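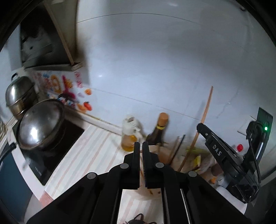 Natalina Cocco wrote to me last week that she'd only sign up if she got to hold the gripper herself, and that she had no patience for standing behind a rope. Fair enough! So at the Gumilis open day this August, everyone gets a turn.

I'm looking for people to come to our Homesham kitchen and pick up ordinary cooking stuff with a hand-held gripper – bottles, utensils, whatever is on the counter. We have 100 places, and each visit takes 2 hours, including a short demo and coffee (good coffee, I buy it myself). You don't need to know a thing about robots. If you cook a lot, even better, I'd love to hear what you'd want help with.

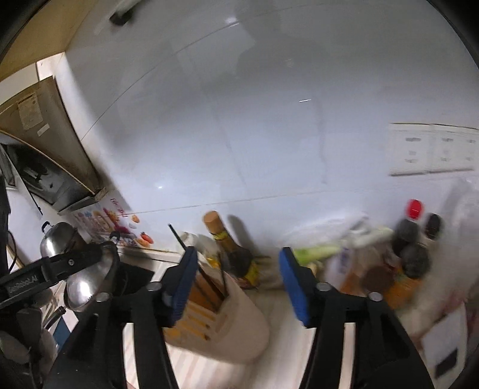
Do I have to pay for any of this? It's free, and lunch is on us if you come in the morning.

Doors open at 9 a.m. Kids over ten are welcome with a grown-up. To grab a place, write to Luzius Prantl at the Gumilis front desk and tell him morning or afternoon – he answers pretty fast, except at lunchtime.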